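Section 6. Fitting and caring for the worktop

This section covers fitting the white worktop to the Plirholm table base, adding the edge rail and clips, and keeping the surface in good order afterwards. Build the base first, as set out in Section 5, and check that it stands level before you begin.

You will need:
the worktop
the edge rail
bag C (bolts, washers and rail clips)
the 6 mm hex key supplied
a soft pencil
a clean, dry cloth

Allow two people for the lifting. The worktop weighs 19 kg and is awkward to hold by the corners.

CAUTION: Do not lift the worktop by the rail once the rail is on. Hold it from underneath.

6.1 Placing the worktop

1. Lay a blanket on the floor and put the worktop on it, white side down.
2. Find the pre-drilled holes on the underside. The row with the closer spacing goes to the back of the base.
3. Wipe the underside and blow any dust out of the holes.
4. Turn the worktop over between you and lower it onto the base. Line up the back edge first, then let the front down.
5. Push each bolt up through its bracket with a washer on it and turn it by hand until it bites.
6. When all the bolts are started, tighten them with the hex key. Work from corner to opposite corner.

Stop when the washer no longer turns. Tightening further can lift the surface above the bolt.

6.2 Fitting the edge rail

The rail is silver aluminium with grooves running along its length. It protects the edge of the worktop and takes the clips, so it should sit straight before anything is attached to it.

1. Hold the rail against the edge of the worktop and slide it along until the ends are even.
2. Start the end screws, but leave them loose.
3. Press along the rail with the heel of your hand. It should sit close against the worktop from end to end.
4. Tighten the end screws.
5. Press a clip into one of the grooves where you want it. The clips can be moved later — pull straight out, do not twist.

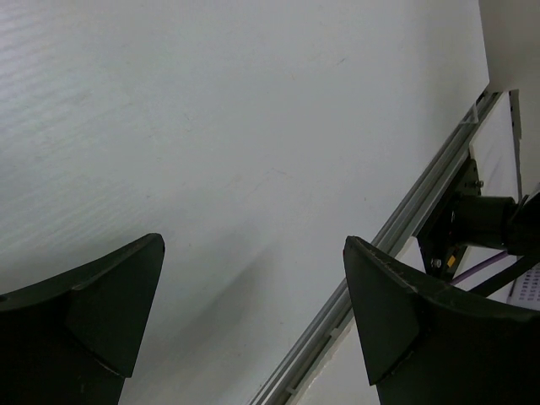
Fig. 2. Worktop surface and grooved edge rail, with a translucent clip in the rail.

If a clip will not go in, check the groove for grit or swarf and run the corner of a cloth along it. Do not use a knife or a screwdriver, as either will mark the aluminium. Clips bought for the older Ploralberg rail are wider and do not fit.

6.3 Standing the table near a wall or panel

Leave a gap of 2 cm on any side with a rail. Without it you will not be able to get the clips out. If the table stands next to an upright panel, fix the panel to its own supports and not to the rail.

6.4 Cleaning and marks

Wipe the surface with a damp cloth and a little washing-up liquid, then dry it. Follow the direction of the fine streaks. Crumbs and dust collect in the rail grooves, and a soft brush clears them.

Small dark specks can often be lifted with a damp cloth left on them for a few minutes. Hairline scratches cannot be removed. They do not affect the use of the table.

CAUTION: Do not use scouring powder, wire wool or bleach. Do not put hot pans directly on the surface.

6.5 Checks

Check the bolts again after the first month, and whenever the table has been moved. If the worktop rocks, slacken all the bolts, level the base and repeat steps 5 and 6 of 6.1.

Spare clips and rail screws can be ordered from Suvosex. Quote the code on the label under the worktop.

Revised 4 November 2022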